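Smugglers! What They Were and Why Whole Towns Helped Them

Ever paid for something and seen the word TAX on the bottom of the receipt? Then you already know how smuggling starts.

What is it?
Smuggling means sneaking goods into a place without telling the goverment. Sometimes the goods are banned. Sometimes they're just taxed, and somebody doesn't want to pay. Both are crimes.

Meet the Prallamum gang
More than 200 years ago the harbour town of Prallamum had a huge tax on tea. Huge! A pound of tea cost a dock worker most of a week's pay. So boats came in at night with no lamps. Men rowed out, grabbed the chests, and had them up the hill to Clinau before breakfast.

The boss was Harriet Ferreira. She ran a bakery. Flour sacks went out the front, tea sacks went out the back. Same colour sacks.

Why didn't anyone tell?
Some people liked her. She paid for the school roof at Clinau, and she sold tea cheap to her neighbours. Others were scared. Gang members burned down a farmer's shed after he talked to the customs men. People in town still argue about her, was she a hero or a bully? Have a think. Could be a bit of each.

How did it end?
Two things.
First, a customs officer called Edgardo Dagdag got hold of her account book. It listed 208 chests and who bought every one. Oops.
Second, the tax was cut. Tea got cheap in the shops, so there was no money in sneaking it. The gang was finished by the next September.

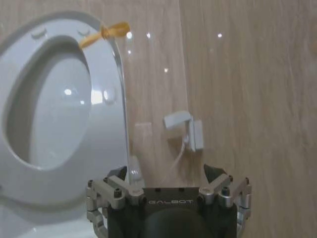
Reading time: 2 minutes

What about now?
Smuggling still goes on. Today it can be cigarettes, drugs, even live lizards and parrots, and a lot of the animals die on the way. Border officers use X-rays and sniffer dogs. A dog's nose is way better then yours.

Words to know
Customs: the people who check what comes into a country.
Contraband: smuggled stuff.
Duty: a tax on goods from somewhere else.

Try this
Write a diary page for a kid in Prallamum who sees a boat with no lamps. Do you tell? Who? 300 words is plenty.

Words by Solange Sandhu. Checked by Panya Nilsuwan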